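Chapter 5
Everyday Materials and the Air Around Them

In this chapter you will learn:
why bread changes once it leaves the oven
how fibers trap air and take up moisture
how to keep a useful record of a slow change

Picture a bakery in the town of Landport at four in the morning. The first loaves come out of the oven and the crusts start to crackle as they cool. Bakers call it singing, and if you ever get the chance to hear it, go! The crust is shrinking faster than the soft crumb inside, so tiny cracks run across the surface. By supper the same loaf has a tougher crust and a firmer middle. Water has been on the move all day, and so has the starch.

Most people say stale bread has dried out. That is part of the story, but bread goes stale even in a sealed bag. As the loaf cools, starch molecules that swelled up in the oven begin to line up again and pack together into small, stiff crystals. Warm the slice and many of those crystals come apart — toast a day-old roll and you can feel the difference with your fingers.

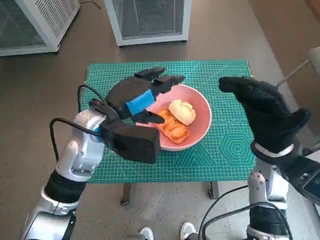
5.1 Crust, Crumb and Water

Crust and crumb start out very different. The crumb of a fresh loaf is damp, while the crust has been baked nearly dry. Over the next hours water creeps outward from one to the other, and a crisp crust turns leathery. Small buns have a lot of surface for their size, so they change faster than a big round loaf does.

Honeylyn Tiongson, who taught the first version of this course at Plerkton, had her students weigh a bun every 2 hours and press it with a thumb each time.

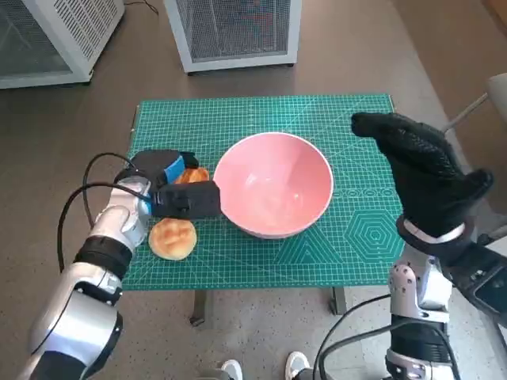

The scale gave them a neat curve, and the thumb gave them something better: an argument. A bun can lose hardly any weight and still feel much firmer, and working out why takes you straight back to the starch. Try it with a 200 gram loaf and keep your notes for 14 hours if you can stay awake!

5.2 Fibers Do It Too

Cloth trades water with the air all the time. Wool is the champion here, able to hold a good deal of moisture before it feels damp, while most synthetic fibers take up very little. The way the yarn is put together matters as well. A rib knit has columns that stand up and columns that sink back, with pockets of air between them. 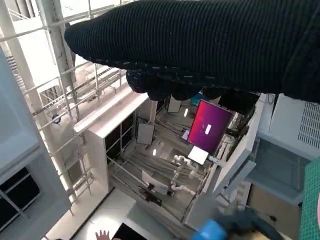 Still air is a poor conductor of heat, so those pockets slow down the warmth leaving your body. Squash them flat and the fabric insulates less well, even though every fiber is still there. Bread crumb is full of air pockets too — keep that in mind when you reach the Pever experiment in Section 5.3, where both materials go under the same weight.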